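2023年2月9日 工作本,接上页

早上先把Moderside那箱东西过完。箱子里纸张比预想的潮,底层有两本粘在一块儿,没敢硬掰,夹了吸水纸压着,明天再看。上面的都是散页:调令、伙食单、两份退役证明的复写件,还有一叠没写日期的信。信先不动,等家属回话。

正事是Hettiarachchi这份服役年表。老先生自己写的回忆稿一共334页(手写,编了号,中间85页那儿重号一次,后面全部错一位,引用的时候切记写"原编号")。我们要做的是把他待过的每个驻地按先后排出来,一个驻地一个条目,配上他讲的故事。听起来简单。做起来不是那么回事,他讲故事从来不按时间走,讲着讲着就跳到十年后在Elville食堂里打架的事去了。

今天对的是第二段,Pamora基地前后。问题如下:

一、到Pamora的时间。回忆稿写"雨季刚完",调令复写件上是9月,工资簿第一笔也是9月,对得上。但他在另一处又说自己到的时候"正赶上过年发橘子"。橘子那次我怀疑是第二回去Pamora,不是第一回。他去过两回,中间隔了一段岸上训练。先按两条记,橘子的故事暂挂第二回,打问号。

二、舱位。他说自己睡301号铺,上铺,头顶是管子,一翻身就撞。同一页往下又说是中铺。Fathima Akanda昨天打电话问过一个同船的老兵,对方说铺号是按舱排的,换过一次编号,所以中铺上铺可能都对。记下来,不改原话,加注。

三、补给数字。他写某次出海装了1,470袋米。这个数我查了三遍,原稿字迹清楚,确实是1,470。可是装米的那条船不是他自己那条,他是被借去扛的。前一版年表把这个数挂到他本船名下了,错的,我今天改掉了。旧版别再往外发。

四、"司务长的猫"。这故事出现了四次,四次的猫颜色不一样,船名也不一样。Sandamali Mollah的意见是挑最完整的一版放正文,其余的全部收到附录。我同意。附录不嫌长,反正读的都是自家人和老战友。

下午录音转写。磁带第三面有一段嗡嗡的,降噪做过头了,人声发闷,退回去用原始文件重新来。参数记一下:高通开低一点,别动中频。转写到他讲第一次站夜班更那段,值更官让他去找"一桶左舷灯用的红油",他真去找了,从机舱找到厨房再找到木工间,每个人都一本正经地把他往下一家支。讲到这儿他自己笑得说不下去,录音里有半分多钟全是笑声和咳嗽。这段我想原样留着,标[笑],不要删。

地名统一的事也顺手定了:驻地用当年的叫法,括号里附现在的名字;船名一律不译;军衔按他当时的,不按退役时候的。以前的条目里混着用,要回头返工,估计得两个晚上。 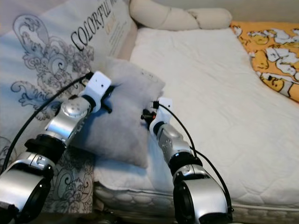
Sandamali Mollah看完上面的稿子留言:驻地条目能不能别只写到达日期,离开日期也要有,否则两段之间那几个月没着落,读的人以为漏了页。还有Pamora第二回,她手上有张请假条,准假的签名跟第一回的长官不是同一个人,刚好可以用来断前后。另外她觉得橘子不一定是过年发的,船上有时候靠港就发,别拿这个当死证据。

回复她:离开日期加。没有的写"不详",不要推算。请假条请扫一份给我,正反面都要,背面常有铅笔字。橘子那条接受,问号改成两个问号。

接着说缺口。目前年表里空着的地方:

——岸上训练结束到第二回Pamora之间,没有任何纸。回忆稿只有一句"那阵子没什么可说的"。照他的脾气,没什么可说的往往是有的说,下次访谈要问,但是要慢慢问,别一上来就问。
——Elville那一段反过来,材料太多。照片背面写的年份和工资簿差一年,以工资簿为准。照片背面的字是后来补的,笔色都不一样。
——退役那年有两个日子,一个是命令签发,一个是实际离队。年表用实际离队,命令日放注里。

还有称呼问题。他管同班的人全叫外号,"铁锅""二副的表弟""唱歌那个"。Fathima Akanda做了一张对照表,已经对上真名的先填,对不上的就留外号,不要猜。"铁锅"有可能是两个人,前半段的铁锅会修无线电,后半段的铁锅连保险丝都不会换。我偏向两个人。

晚上又翻了一遍前言。他自己起的头是"我本来只打算待四年",家里人想换个庄重点的。我的意见是不换,整本稿子就这个口气,开头端起来后面接不上。等家属定。

待办:
粘住的两本,换吸水纸
磁带第三面重转
旧版年表从共享文件夹里撤掉(今天忘了做,明早第一件事)
给老先生寄放大字打印稿,字号再大一号,上次说看不清
问请假条
地名返工,先做Elville
墨盒快没了,买

补一句:原编号重号那页,其实85后面又写了个85,内容是两回事,前一个讲理发,后一个讲台风。引用写"85前""85后"以示区别。刚才差点自己就搞混了。台风那篇写得真好,从缆绳开始响写到第二天早上甲板上全是鱼,一整页没有一个句号。录入的时侯标点照旧,别替他断句。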